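24th November. Bench notes, consumables drawer and the tin.

Spent the first hour on the foam blocks again, which is an hour I would have liked for the Thygesen housings. Someone has decided we have a foam problem. I am not convinced we do. We have a storage problem and a labelling problem, and the foam gets blamed because it is the thing people end up holding when a lens comes back smeared.

For the record, the claim going round is that the white blocks with the dark stripe shed bits when used dry, and that the bits end up under the cover glass. The Emura leaflet says "non-shedding in normal use". No mention of what normal use is. I wiped 11 scrap plates with a new block, dry, and looked at each under the bench lamp. Nothing on nine. Two had specks, and both of those came off the top of the stack, where they had been sitting uncovered since June. So that tells me about dust and very little about foam. I would not put it in a report, and I'd ask whoever wrote "confirmed" on the whiteboard to say what they confirmed.

Swabs next. The Jallberg swabs were supposed to replace the old ones because the heads are wound tighter. Pulled a few and tugged at the cotton. Some hold, some come away in a wisp if you twist them against the grain. Same as the old ones, as far as I can tell by hand. They cost more. The wooden sticks snap if you lean on them, so no change there either. Order sheet says 152 left from the spring lot, and I don't believe that number. It was typed in before the drawer was turned out and has not been touched since.

Tried moving the whole lot into the old biscuit-type tin on the window side, lined with pale sheet, so it is all in one place and can be lifted to whichever bench wants it. The argument for the tin is that it is deep and wipes clean. The argument against is that it is deep, so small things go to the bottom and stay there, and the rim is already worn and speckled. If we are worried about specks, storing the clean stuff in a tin with a tatty edge seems an odd way to go about it. I've left it for now. Ask me again when it has had a proper wipe and a new liner.

Swabs stay in their bag. I know the jar on bench two looks smarter, but the jar has no lid and sits next to the Drestgate grinder. Tissues go outside the tin, to the right, where you can reach one without putting a sleeve across everything else. 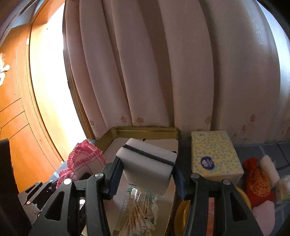 Foam block over the tin, bagged swabs at the near end, tissues alongside.

Liner wants changing before anything else goes in. There are small black bits on it. Could be nothing, but I'm not going to call the tin clean with those in there.

Job 619 came back in the afternoon with a note saying "foam residue?" on the ticket. Question mark theirs. Under the lens it looked like dried cleaner to me, a ring with a hard edge, and it lifted with one damp swab. Left it under the lamp for 60 seconds after and no mark came back. Put it down as cleaner, under protest from the ticket.

To do:
New liner, and cut it to reach the corners this time.
Wipe the rim, see how much of the speckling shifts. I expect not much.
Repeat the plate test with covered plates, old foam against new. Until that is done, please stop binning good blocks.
Recount the swabs and correct the order sheet before anyone buys more Jallberg.
Rub "confirmed" off the whiteboard.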